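온라인 가게 3년차, 1월 정산 하다가 쓰는 글

2018년 1월 22일

정산표 보다가 머리 아파서 잠깐 씀. 두서없음 주의.

가게 얘기를 블로그에 거의 안 썼는데 물어보는 분들이 좀 있어서. 캠핑용 화로대랑 야외 조리도구 파는 작은 쇼핑몰이고 이름은 Brolari. 직원은 나랑 동생. 창고라고 부르는 건 그냥 아버지 가게 뒷방이다.

시작은 진짜 별거 없었음. 회사 다닐 때 주말마다 화로대 조립 알바를 했다. 한 대 조립해주고 밥 얻어먹고 그런 식. 하다보니 다들 똑같은 걸 물어본다. 그릴망 따로 살 수 있냐, 다리 하나만 휘었는데 그것만 구할 수 없냐. 없었다. 제조사에 전화하면 새로 사라고 하고.

그래서 부품부터 팔았다. 첫 주문이 나사 세트였는데 배송비가 나사값보다 더 나왔음. 그래도 좋아서 포장을 세 번이나 다시 했다.

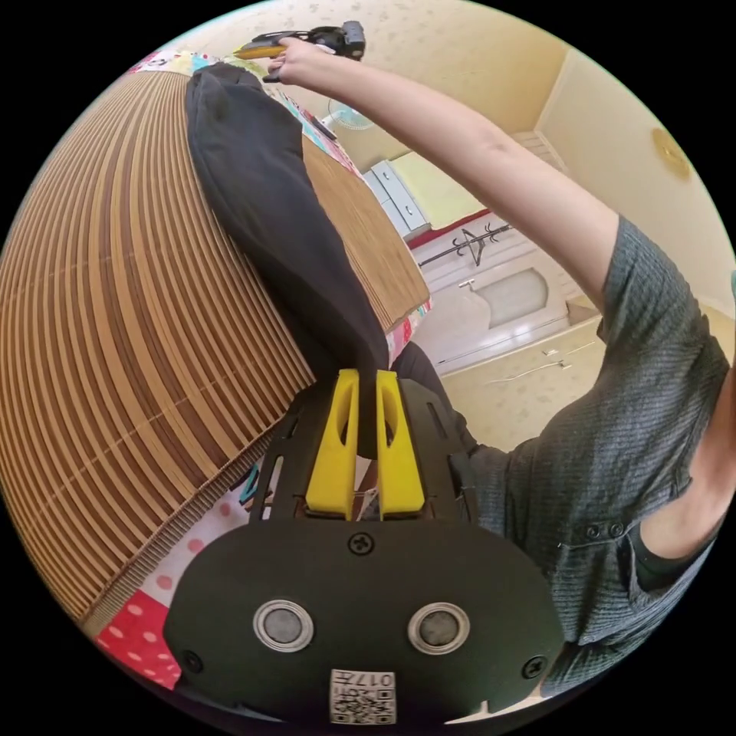 공급처 바꾼 얘기

작년까지는 Betport에서 물건을 받았다. 가격은 괜찮은데 최소 수량이 200개. 우리 같은 데는 200개 받으면 뒷방에 사람이 못 들어간다. 실제로 여름에 동생이 박스 위에서 점심 먹음.

가을에 Nel로 옮김. 개당 단가는 좀 올랐는데 낱개 주문이 된다. 담당자가 Lungile Venter라는 분인데 메일 답이 엄청 빠르다. 내 영어가 엉망이라 한번은 뚜껑을 달라고 쓴다는 걸 모자를 달라고 썼는데 그냥 알아서 뚜껑을 보내줬다. 감사합니다 진짜.

단점도 있음. 통관. 12월에 두 번 묶였고 그중 한 번은 서류에 내가 품목코드를 잘못 적은 거라 할 말이 없다. 품목코드는 꼭 두 번 보세요. 나는 이제 종이로 뽑아서 본다.

작년에 제일 많이 나간 것

의외로 화로대 본체가 아니라 재받이. 588개 나갔다. 마진은 거의 없고 손만 많이 간다. 근데 재받이 사간 분들이 나중에 본체 사러 다시 오니까 뺄 수가 없음. 본체는 160대. 목표보다는 적은데 반품이 확 줄어서 나는 만족한다. 동생은 불만족. 설 지나고 얘기하기로 했다.

망한 것도 적어야지. Cirnness라는 접이식 테이블. 박람회에서 보고 반해서 들여왔는데 후기가 다 다리 얘기다. 흔들린다고. 내가 써봐도 흔들림 ㅠㅠ 남은 건 할인해서 털고 있고 상품 설명에 흔들린다고 그냥 써놨다. 그랬더니 오히려 문의가 온다. 뭐지. 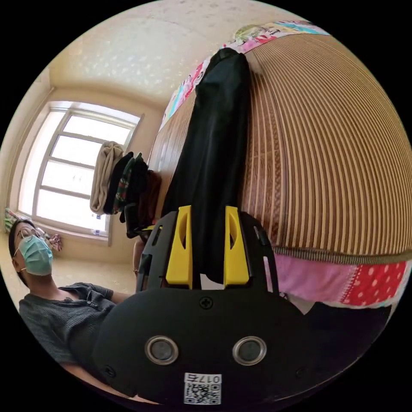 그리고 택배비. 1월부터 박스당 올려달라고 연락이 왔는데 그거 그대로 손님한테 넘기면 주문이 줄고, 안 넘기면 재받이는 팔수록 손해다. 며칠 계산기 두드리다가 무료배송 기준만 올리기로 함. 작은 부품은 우편으로 돌리고 3,000원 받을 생각. 나사 하나 사는데 그 돈 내기 아깝다는 거 나도 아는데 이번엔 어쩔수 없다.

홈페이지도 손봐야 된다. 모바일에서 장바구니가 자꾸 비워진다는 전화를 지난주에 또 받았다. 만들어준 후배한테 물어봤더니 바쁘다고 2월에 보자고. 그때까지는 전화 주문도 받습니다. 점심시간엔 안받아요, 동생이 진짜 예민함.

부품 호환표 달라고 하신 분들, 반쯤 만들었어요. 옛날 모델은 사진이랑 치수 보내주시면 표에 넣을게요. 다리 굵기는 꼭 재서 보내주세요. 눈대중으로 보내주신 거 하나도 안 맞았읍니다.

부가세 신고 마저 하러 감. 댓글은 밤에 볼게요.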